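Mugs, trays and a phone row
Posted Dec 15, 2021 in Household Notes

I have been revising how mugs and phones share one tabletop. The previous arrangement had no fixed positions, and after a few days every surface held a cup and a charging cable. Kavitha Salian asked for something that could be reset in under two minutes, so I started with the trays.

A round tray suits mugs better than a rectangular one. Handles can point outward at any angle, and the whole group lifts in a single move when the table needs wiping. The limit is diameter. Measure across the handles, then leave about 20 mm between neighbors. Ours was bought in April from Warrier and weighs 875 g empty — heavy enough that it does not slide on a smooth top.
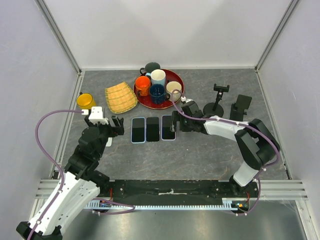

Phones in front, mugs on the round tray, bamboo mat tray to the left.

Phones go face up, side by side, long edges parallel. I tried stacking them and gave up after the second scratched case. Different case colors help more than labels do; the light-blue one is easy to pick out from the other side of the table.

The tray holds four mugs. The dark gray one stands just behind it, and the yellow cup is over to the left, past the woven mat. I may try the next size up from Warrier, although a wider tray would push the phones closer to the front edge.

Next post: cable storage, including the Kosevik clips.

Filed under: Kitchen, Storage, Tabletops
2 comments | Share
Contact | Back to top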